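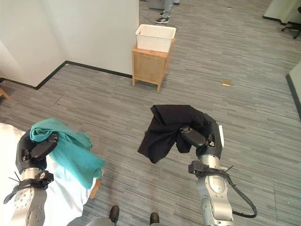 The Hondel Skerna is a powered vocal monitor for small rehearsal rooms, built around a single 5-inch driver and a 100 W amplifier. It is meant to sit close to the singer, on the floor or on a stand, and to carry voice clearly over an unamplified drum kit at practice level. Room finish has a large effect on the result. A carpeted floor takes down some of the early reflection from a floor monitor, though thin carpet does very little below the vocal range. Fabric is more useful when it is slack: a cloth hanging in loose folds, like the black one on the right over the grey striped carpet, presents more material to the sound than the same cloth pulled flat. The colour has no bearing on it, so the teal one would be judged by weight and weave alone. Cloth should not be laid over the monitor itself while it is switched on.

Overview

The Skerna replaces the earlier passive version, which needed a separate amplifier and was usually run from whatever happened to be in the rack. The amplifier is now fixed to the inside of the rear panel and matched to the driver. The crossover has been dropped, as there is only one driver. A small dual-cone arrangement extends the top end far enough for speech and singing. Cymbals and acoustic guitar will sound a little dull through it compared with a two-way cabinet.

The cabinet is a sealed wedge of painted birch ply. It can be placed on either side, giving a steep or a shallow firing angle. The steep angle suits a singer standing directly behind the microphone stand. The shallow angle is for a seated player or for anyone standing further back.

Inputs and controls

There are 3 inputs on the rear panel:

Microphone: balanced XLR, no phantom power.
Line: balanced jack, also accepts an unbalanced lead.
Auxiliary: stereo mini-jack, summed to mono.

Each input has its own level control. All inputs are live together and are mixed ahead of the master volume. A balanced XLR output carries the same mix, before the master control, to a second Skerna or to a mixing desk.

The tone section consists of a bass cut switch and a single sweepable notch. The notch is narrow and is intended for feedback. To set it, raise the microphone level slowly until the first ring is heard, sweep the notch until the ring stops, then lower the level slightly. Further ringing at a different pitch means the microphone is too close to the cabinet or is pointed at it. Move the microphone before reaching for more equalisation.

A green lamp shows power. A red lamp shows that the limiter is working. Occasional red on loud syllables is normal. Steady red means the limiter is compressing the whole signal, and turning up further will only raise the quiet parts.

Specifications

Driver: 5-inch dual cone, ferrite magnet
Amplifier: 100 W, class D
Cooling: convection, no fan
Enclosure: sealed, birch ply, black textured paint
Grille: perforated steel, powder coated
Height, steep position: 37 cm
Inputs: microphone, line, auxiliary
Output: balanced XLR, pre-master
Limiter: fixed threshold, not defeatable
Mains: IEC inlet, switched, fused
Stand fitting: standard pole socket on base

The amplifier figure is continuous power into the fitted driver. No peak figure is published.

Placement

For one singer, place the monitor in front of the microphone stand, on the side the microphone rejects best. With a cardioid microphone this is directly behind the capsule. With a supercardioid the rejection is better slightly off to either side, and the monitor should be moved accordingly.

Two singers can share one Skerna if they stand close together. Beyond that, a second unit is preferable to more level from the first. When two units are linked, keep them in the same orientation and set the notch separately on each. The link output is taken after the input mixer and before the tone section, so changes to the notch or the bass cut on the first unit do not reach the second.

Keep the rear panel clear of walls and curtains. The heatsink is part of the panel and needs moving air. A hand's width is enough in most rooms. In a cupboard or under a drum riser the unit will become hot and the thermal cut-out will operate. Output returns when the heatsink cools, with no need to switch off.

Low-frequency build-up is common when a monitor is placed in a corner. The bass cut switch deals with most of it. If the voice still sounds thick with the switch engaged, bring the cabinet out into the room.
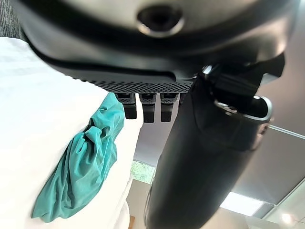 The grille on the Skerna is a single pressed sheet held by screws from the front, so it can be removed without opening the cabinet. Hole size and open area were chosen to keep the treble loss small while still protecting the cone from a dropped microphone. Any closely perforated surface collects lint, and dark finishes hide it well. A dense grid of tiny holes or dimples, such as the dark grey strip running under the curved black housing in the photo, tends to look speckled when the light catches it, and dust is hard to tell from texture at a glance. The same applies to a powder-coated grille under rehearsal room lighting. Check it at a low angle with a torch.

Cleaning

Switch off and unplug before cleaning. Brush the grille with a soft, dry brush, working from the centre outwards. A vacuum cleaner may be used on the grille once it has been taken off the cabinet, and should never be used with the grille in place, as suction can pull the cone forward. Do not use compressed air near the driver.

The cabinet can be wiped with a slightly damp cloth. Solvent cleaners will soften the paint. Contact cleaner may be used on the rear controls if they become scratchy, in small amounts, with the unit unplugged and laid face down on something soft.

Replacing the driver

The driver is held by the same pattern of screws as the grille and is connected with push-on terminals. The wider terminal is positive. Tighten the screws evenly in a diagonal order and stop when the gasket is just compressed. Overtightening bends the basket and can cause the voice coil to rub. A rubbing coil sounds like a dry scrape on low notes and is not covered by warranty if the screws have been forced.

Replacement drivers are supplied with a new gasket. The old gasket should be discarded.

Accessories

Meng floor tilt: a folding steel bracket that gives an intermediate angle between the two cabinet positions. Rubber feet fitted. Folds flat.

Meng pole adaptor: needed only for older stands with a narrow tube.

Padded cover: black nylon, with an opening for the handle and a pocket for the mains lead. Remove the cover completely before use.

Link lead: XLR to XLR, right-angled at one end to clear the floor when the cabinet is in the shallow position.

What is in the box

Skerna monitor, mains lead, spare fuse, printed instructions. The grille is fitted. Microphone leads are not included.

Compatibility notes

Ribbon microphones may need more gain than the microphone input provides. Use an external preamplifier into the line input. Condenser microphones that depend on phantom power will not work when connected directly.

Keyboards may be connected to the line input, but the sealed cabinet rolls off early in the bass and left-hand parts will sound light. Bass guitar should not be used with the Skerna at any useful level. The limiter will prevent immediate damage, but repeated use in this way shortens the life of the driver.

The passive Skerna cannot be connected to the link output, which carries a line-level signal only.

Warranty and supply

The Skerna is covered for 3 years against faults in materials and manufacture. The driver is included, except where there is evidence of forced screws, a punctured cone or use with bass instruments. Keep the receipt and note the serial number printed below the mains inlet.

Hondel products are distributed by Flindico. Orders for spare drivers, grilles and Meng accessories are packed on Wednesday afternoons. Orders received after midday on Wednesday go out the following week. Rehearsal studios with trade accounts can have linked units supplied as a pair, with both limiters checked against each other before dispatch.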